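A visit to the training rink in Irnum

In November I had the possibility to visit the ice center in Irnum, where the junior teams of Pruveria practice. It was their open morning for parents and supporters, from eight o'clock until lunch. I follow junior hockey for many years already, mostly from the tribune, and I wanted to see the side of it which the spectators do not see. 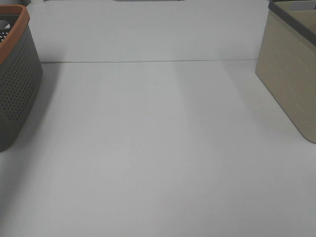
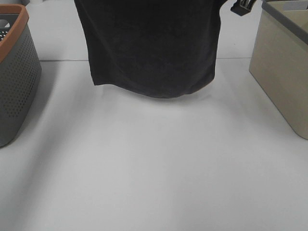
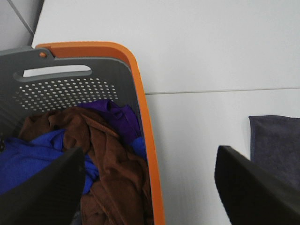
Gray baskets with a colored rim

The part of the tour I liked most was the equipment room, although I had come for the ice. A junior team makes an incredible quantity of laundry. We were told that in a normal week of the season 204 practice jerseys go through the machines, and the socks and undershirts are not included in this number. The club buys only plastic baskets with many small round holes in the side, like the gray one with the orange-brown rim, so that the air can come to the clothes while they wait. Before, they used closed bags, and the smell after an away trip was, in the words of our guide, a good reason to change the profession. Each age group has its own shelf, and a player who puts his jersey on the wrong shelf will look for it himself.

From there we walked to the rink. It is an older building, with a low roof and seats for almost 3000 people. The seats are blue on one side and yellow on the other, and I did not find out why. It was colder than I expected. I recommend everybody who goes next year to take a warm hat and to sit on the side of the penalty boxes, where the heaters are. I sat on the other side.

At nine the under-18 team came on the ice. The practice lasted 46 minutes, and the puck was in play nearly all this time. First they did skating without pucks, then short passes in the corners, then three against two from the red line. What surprised me was how little the coaches spoke. At home I am used to coaches who stop the exercise every minute and draw something on the board. In Irnum the board was used once, before the three against two, and the rest they corrected while the players were skating back to the line. One defenseman, a left-handed boy with number 40, made the same long pass through the middle again and again, and half of them were intercepted. The coach let him try. Toward the end two of these passes went through, and the players on the bench knocked with their sticks.

The goalkeepers have their own coach and their own small part of the ice behind a net. I watched them for some time because my nephew is a goalkeeper. They practiced mainly how to stand up again after a save, first on the left leg and then on the right. It looks boring and it must be very tiring.

After the practice we could ask questions in the restaurant upstairs. Most of the parents wanted to know about school, and I understand them. The players who live far away stay with families in Irnum and have lessons in the afternoon, and the team bus does not leave for an away game before the last lesson, except for the trip to Clokonow, which is the longest of the season. Somebody asked also about selection for the national junior camp. The answer was careful. Two players have received a letter, the names will come later, and the club does not want to speak about it before the families do.

I asked about the tournament. Every winter, Pruveria plays in the Kowalchuk Cup, and last winter they lost the final in overtime. This time the group is more difficult, with Clokonow in it again. I had the impression that they are not afraid of Clokonow, but they have respect for their power play, and on the plan which hangs in the corridor there was a whole practice only for penalty killing.

A few practical things for those who want to go. The parking place in front of the hall was full already at half past eight, but there is a second one behind the swimming pool, five minutes on foot. The entrance is free. The soup in the restaurant is good and the coffee is from a machine. Children can skate on the big ice from eleven, and skates can be borrowed - only the small sizes were gone very quickly, so bring your own if you have them. The tour of the equipment room is in groups, and you must write your name on the list at the entrance. I nearly missed it, as the list hangs behind the door.

I took the train home at one o'clock, together with several of the players from the younger team, who slept the whole way.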